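Samonte Seed Library: Progress Report to the Grimine Fund
Submitted by Amirhossein Kazemi, project lead
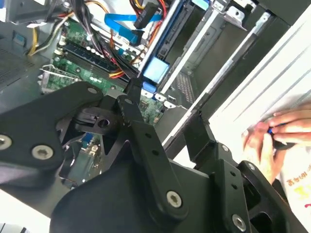 Page last changed: 18/09/2025

We're halfway through the grant and I have a lot to tell you, most of it good!

The seed library opened its doors in the old reading room at Samonte in spring, and people found us faster than I had dared to hope. Our target for the whole first year was 200 borrowers. We passed that before the summer was over, and new cards are still going out every time we open. Plenty of these folks had never grown a thing before. One family came in for sunflowers and left with beans, two kinds of squash and a packet of dill, and they've already brought back more bean seed than they took.

The collection now holds 52 varieties. The tomatoes and lettuces go out quickest, as you'd expect, but I'm most excited about the 12 local beans and corns that came to us from growers up in Illum. Some of these had been kept going in a single garden for years. We now have backup jars of each one in the cold cupboard, plus a second set stored at Brusosar in case anything goes wrong at our end.

Classes

We ran classes on seed saving, simple germination tests and how to stop squash from crossing. The germination class filled up twice, so we added another session in August. Hand pollination was a harder sell. I think the early morning start put people off, and next year we'll try it as a short demo followed by a printed sheet to take home.

What has been slow

Returns are behind. We asked borrowers to bring back a little seed at the end of the season, and so far the peas and lettuce have been thin. Part of it is the calendar (most beans and peppers are still drying on the plant), but our return envelopes were also confusing. The form asked for the Latin name, and people got stuck there and gave up. The new envelope asks for the common name, the year and the town -- we can fill in the rest.

We also lost a batch of carrot seed to damp in July. The jar lid had a bad seal. We've replaced all the lids of that type and put a drying packet in every jar.

Money

Spending is on track. We have used 60 percent of the grant, with the cold cupboard and shelving as the biggest items, and both of those are done. What's left is for printing, jars and class supplies. We'd like to move a small amount from printing to jars, and I'll send the request separately.

Coming up

Bean and pepper returns will keep us busy through the fall, then cleaning and sorting. The winter seed swap is set for December, and the Illum growers have agreed to come down and talk about their corn. I really hope someone from the Fund can make it -- there will be soup, and a table of spare seed to take home.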